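Midby Youth Assembly
Minutes of the Planning Meeting, 2018-03-04

Present: the chair, the vice chair, the clerk, delegates from the Nyitrai and Adine districts, one observer from the Torkari Foundation
Apologies: the training officer

1. Minutes of the previous meeting
Approved with one correction. Under item 4, "motion carried" should read "motion deferred." The clerk will reissue the page.

2. Registration
The clerk reported 369 registrations for the May session. Forms lacking a guardian's signature will be returned to the schools. The Adine delegate asked whether applicants who turn 18 before the session remain eligible. The chair ruled that age is taken on the date of registration, as set out in the standing rules.

3. Seating and constituencies
The chamber holds 100 seated members. Seats will be divided between the districts in proportion to registrations, with a minimum of 5 per district. Registrants not seated will be offered places on the working groups or in the gallery. The Nyitrai delegate objected to the minimum on the ground that it favors small districts. Put to a vote. Minimum retained, 2 against.

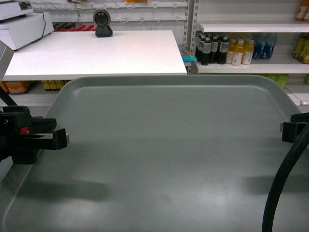

4. Order of debate
The draft order paper was taken as read. Agreed changes:
Opening statements cut to 2 minutes per speaker.
The bus fare motion moves ahead of the motion on school board representation.
Amendments must reach the clerk in writing before the session opens. Amendments from the floor will be limited to corrections of wording.

The Adine delegate proposed that abstentions be recorded by name. Discussion followed on whether this would need a change to the standing rules. The clerk's reading was that rule 5 covers it already. Agreed for recorded votes only.

5. Funding
The Torkari Foundation observer confirmed that the travel grant may be used for bus and rail fares. Meals are excluded. Claims require a receipt and must be filed through the district office. The vice chair asked for a decision on overnight stays for Nyitrai members. The observer will refer the question to the foundation and reply in writing.

6. Actions
Clerk: reissue corrected minutes, return incomplete forms, circulate the revised order paper.
Vice chair: draft seat allocation by district.
District delegates: confirm working group leads.

7. Other business
None. Next meeting to be called by the clerk once the seat allocation is ready.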